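Irfan Sandhu @irfsandhu
Bench log for the peg-and-board cell, 11/25/22. Short thread, mostly for Lucía Valcárcel, who asked how the fingers were set up.

Arm sits in a gray enclosure at the Korkley shared shop. Controller is my own code, project name Skurna. The task is to hold a blue part, find the matching hole, push down, let go.

Fingers are aluminum, and the two are different shapes. The angular one carries a socket-head bolt on the outside. I budget clearance for that head in every approach path, or it finds the board before the part does.
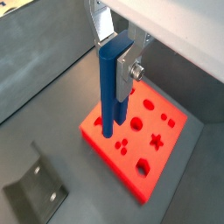 Wrist camera. Blue part held vertical over the left side of the board.

The part has two lobes, one shorter than the other, so yaw matters. Grip it a few degrees off and the tip still looks centered from the wrist. The error shows up at the second lobe.

Fix for that: a second camera, fixed, outside the arm's reach. Wrist view for the last stretch, fixed view for angle. Calibration between the two took 2,000 samples, of which 1,414 were usable. The rest had glare off the metal.
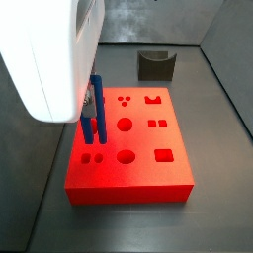

Fixed camera. Two blue uprights at the left of the board, charcoal block behind.

Red board under this light clips on the side nearest the arm. I dropped exposure and stopped using color for hole edges. Depth of shadow inside the hole is a better cue.

Descent is now force-limited. On contact it backs off 2 mm, rotates a little, tries again. It gives up after 29 tries and writes the pose to a log.

Next: softer finger pads, and a mount for the fixed camera that isn't a clamp. Code goes up in January once I've cleaned out the hardcoded paths.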